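Open afternoon at Hustex: two arms, one basket and a lot of wallpaper

Visit report

The invitation from Hustex promised "a new way of teaching two-armed robots to handle cloth." I have been to enough of these afternoons to bring a sandwich and low hopes. The sandwich was a good idea. The hopes I would now put a little higher than where they started, though nowhere near where the slides wanted them.

Hustex rents the ground floor of a former printing plant, and the research group works at the back, past the loading door. Araceli Jaramillo runs the group and did most of the talking. Calum Dow, who wrote the training code, took the harder questions and was more fun to listen to, mainly because he kept qualifying what she had just said.

What they claim

The method is called Morker. As far as I could follow it, a person first works the arms by hand through a task, many times over, and the cameras and joint readings are saved. A model then learns to predict the next short stretch of motion from the pictures alone. So far this is what half the field does. The new part is that Morker gives the views different amounts of say at different points in the task. While an arm is reaching, the overhead view counts for more. Once a gripper is close to the cloth, its wrist view takes over, and the switch is learned from the data.

I asked how they knew the switching helped, and whether a plain model with the same recordings would do just as well. Jaramillo showed a chart. Dow said the chart compared Morker with an older model of theirs called Nyberg, which had been trained on fewer recordings. Those are two changes at once, so the chart can't say which one did the work. He agreed with that without much of a fight, and said the fair comparison was on the list for June.

The task itself is putting laundry into a basket. On the screen by the door they were going through wrist recordings, one after another, at a speed that made a couple of visitors look away. 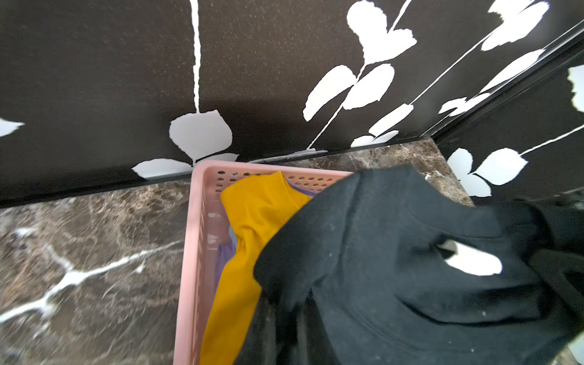 The wrist views are where the method stands or falls, and I spent longer on them than on anything else. Soft things are a mess up close. A sleeve looks like a hem, a hem looks like a fold, and black cloth gives a camera very little to hold on to. Jaramillo's position is that the model sorts this out if it sees enough of it. Mine is that "enough" should come with a number attached, and the only one on offer was 50, the count of demonstrations for each garment. Nobody could tell me what happened at half that, or at double.

I also asked who had done the demonstrating. Two people, both of them on staff, both with a good deal of practice on the arms. That matters more than it sounds. A practiced operator goes in at the same angle every time, and a model trained on tidy habits may only have learned the habits. Dow said they had thought about bringing in beginners and had put it off, as beginners are slow and the recordings are long.

There was a useful exchange over the yellow T-shirt. Someone from Aranell, which makes gripping parts and had sent a pair of engineers, wanted to know whether the model looks for the collar. Dow said no feature of a garment is named anywhere in the system. The engineer said that was no answer to the question. I thought so too: a model can lean on the neckband, or on the white label behind it, without anyone having told it to. Covering the label and running the test again would take an afternoon. 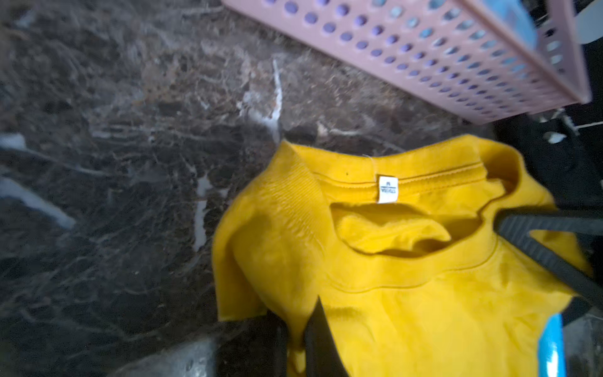 The cell

The work cell is a walled box, open at the front, with an arm mounted at either side of the front rail. The floor looks like brown marble and the walls are papered in black with white leafy vines. Jaramillo called the paper a hard background, chosen so the model could not rely on plain gray walls. Fair enough, and I do prefer it to the blank white tables you get elsewhere. But a busy background that never changes is still one background. If every demonstration was recorded in front of the same vines, the vines become landmarks. Asked whether they swap the paper, she said they intend to.
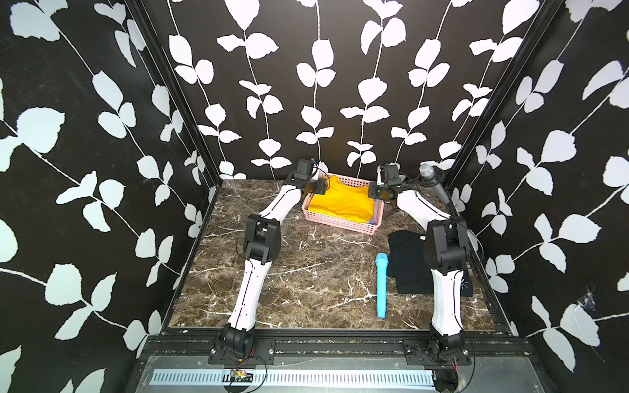
I went around the side twice to get a better look at how the arms share the job. The basket stands toward the back, between them, so both grippers can get to it. This is a friendly layout. Neither arm has to cross the other, and the hard problem in two-armed work, deciding which arm gives way, hardly comes up. When I said so, Dow drew me a sketch of a harder version with the basket off to one side. He reckoned the current model would fail at it. I wish that had been on a slide.

The scoring deserves a mention too. A run counts as a success if the garment ends up inside the basket. A sleeve over the rim is still a pass. That is a sensible rule for laundry and a weak one for a paper about careful handling, and the handout talks about careful handling on both of its pages. Time is not scored at all. Jaramillo said speed was an engineering matter and would come later, which is what people with slow robots tend to say.

Other things get left on the floor of the cell while the cloth is being handled, a light blue microphone among them. The group describes these as clutter tests. I would like to see them reported separately, with the clutter in different spots, before giving them much weight. 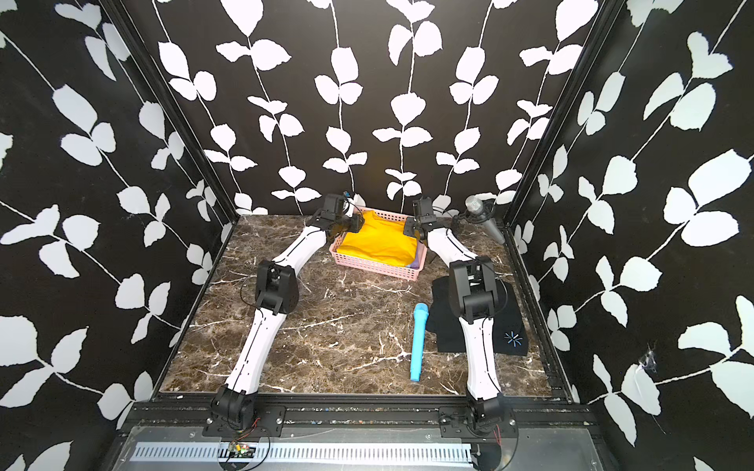 Both grippers at the basket, with the black cloth lying flat to the right of the blue microphone.

Questions at the end

The last half hour was given over to questions, and it was the best part of the visit. A woman from a hospital laundry asked about damp sheets. Not tried. The Aranell engineers asked whether the weights given to each view could be printed out during a run, so you could see when the model moves from the overhead picture to the wrist. Dow said yes, and put up a plot from one run. The curve did swing toward the wrist view late in the reach, which fits the claim. It also swung back and forth several times in the middle, for which he had no explanation, and he said so.

That plot is what I would build the paper around. It shows the method doing something you can check, and it shows where it behaves oddly. The success chart, set against an older model with less data, tells me much less.

I asked if the recordings would be released. Jaramillo said they were discussing it. The handout gives an address for requests, and I have sent mine, along with a note asking for the Nyberg model retrained on the full set.

Getting there: the entrance is on the yard side, and the buzzer marked Hustex does not work. Use the one below it.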